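Home > Skorus Kids > Machines > Can a Robot Do Chores?

Stories Games Machines Ask Us

We use cookies to remember your reading level. OK / Settings

Can a robot do your chores?

Some of them. A robot vacuum can clean a floor. Putting away toys is much harder, and most robots still do it slowly or drop things.

To pick up a block, a robot has to find its edges. That is easy for you. It is hard for a machine when one block hides part of another.

So robots practice on a computer first. Oana Furtună teaches a program named Enano this way. It tries the same job 300 times with pretend blocks. In one test it got 83 tries right out of 100. Then a real robot has a turn, and it makes new mistakes.

Folding shirts and loading a dishwasher are harder still. For now, you will have to clean your own room.

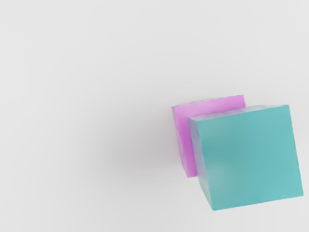 Computer-made practice blocks. The teal one hides part of the pink one.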